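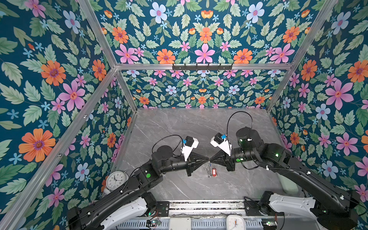
Chapter 4
Repeats, drops and joins

I learned about pattern repeats the expensive way. In 2009 I papered my sister's hallway in Kundum, and I bought exactly enough rolls to cover the walls (I'd measured twice and was very pleased with myself). What I hadn't allowed for was the repeat, the distance you travel down the roll before the design starts again. Big florals are the hungriest. Take orange daisies and pink flowers packed in among pale green leaves on deep teal: a bloom that size has to meet its other half at every join, and your eye will go straight to it if it doesn't. I ran out with a strip and a half to go!

So in this chapter we'll work through the sums before we go anywhere near the paste. We'll start with the straight match, where the same flower sits at the same height on every strip, then move on to the half drop, which my old teacher Imre Kiss called "the one that sorts people out". You'll want a tape, a pencil and some scrap lining paper.

4.1 Finding the repeat

Unroll a good length on the floor and pick one motif you'll recognise again - a flower with an odd petal is ideal. Mark its centre. Keep unrolling until you meet it again.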